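Kitchen Table Suppers: Progress Report to the Lundodis Fund
Last updated Aug 29, 2020

Dear Mathias Oberholzer, and everyone at the fund who reads these,
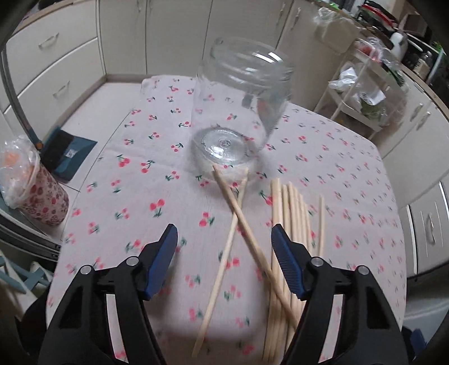
First of all, thank you for your patience with the change of plan in April. You gave us money to bring older people together once a week for a hot meal in the old school hall at Tikar, and within a few weeks we were writing to ask whether we could spend it on sending the same meals out to people's homes. You said yes by the next morning. I still have your note pinned above my desk, and I want the rest of this report to show you what that quick yes made possible (and also where we got things wrong, as I promised I would).

How the meals are going

We now cook for 75 people every week, up from the 30 who used to come to the hall. Most of the new names came to us from neighbors, or from the pharmacy, where Wendelin Grabner very kindly kept a stack of our cards beside the register. Wendelin also sits on our planning group and has been the one to remind us, gently and often, that a soft-food option is no use if it is the same mashed potato week after week. We have four soft meals in rotation now. The fish pie is the favorite and the lentil bake is tolerated.

Each delivery is a main dish, a small dessert and a folded sheet of news, puzzles and recipes. The sheet was meant to be a little extra, something to fill the bag out, and it has become the part people telephone about. In June we left it out for one week when the printer broke down, and I had more calls about the missing crossword than I have ever had about the food. Lorenz Wieser edits it and takes letters from readers. There is an argument running at the moment about whether caraway belongs in dumplings, and I don't expect it to be settled before Christmas.

The telephone table

You asked in your last letter how we planned to keep the company side of the project alive, and it is a fair question, as a hot dinner handed over at the door is still eaten alone. Our answer so far is what we call the telephone table. Small groups sit down to the same meal at the same hour and join one call. Tae-yang Kwak set it up and patiently talked every person through it beforehand, some of them three or four times. We have nine tables running. They are noisy and people talk over each other and somebody always forgets to come off mute - but it does sound very much like the hall used to.

Two tables didn't last. One had too many people who didn't know each other, and the talk never got going. The other was set for early evening, which clashed with a television program that I was told, quite firmly, could not be missed. We have moved that group to lunchtime and will try again in the fall.

Money

We are within budget overall, though the pieces have moved about. Hall rent and transport to the hall cost far less than planned. Packaging and fuel cost a good deal more. We bought insulated bags from Wunderlich, and I wish we had bought the larger size from the start, because the smaller ones won't take two meals side by side and our drivers on the hill route make extra trips for couples. I would like to move $200 from the hall decoration line to replace the worst of them, if you are happy with that. A short reply by email is all we would need.

The new stove was delivered later than promised. Balthasar Kofler, who runs our kitchen, managed with the old one and a borrowed hot plate for most of the spring, and he would like it recorded that he did so without burning anything. I am recording it as asked.

What we would like to do next

The drivers tell us that many people want to talk at the door for longer than the route allows. We would like to split the two longest routes so that each stop can take a few more minutes. That means finding three more drivers with their own cars, and we have put a notice in the Sondico newsletter and at both churches.

We are also thinking ahead to going back into the hall. Not everyone will want to come, and some of our newer people couldn't manage the steps even if they did. Our feeling at present is that deliveries should carry on next to the hall suppers for at least the first winter. I know this is more than the original grant was written for, and I'd be glad to talk it over with you before we put any figures on paper.

With warm thanks from all of us in the kitchen and on the road,

The Kitchen Table Suppers team

This site uses cookies to remember your settings. By continuing to browse you agree to our use of cookies. Accept | Read more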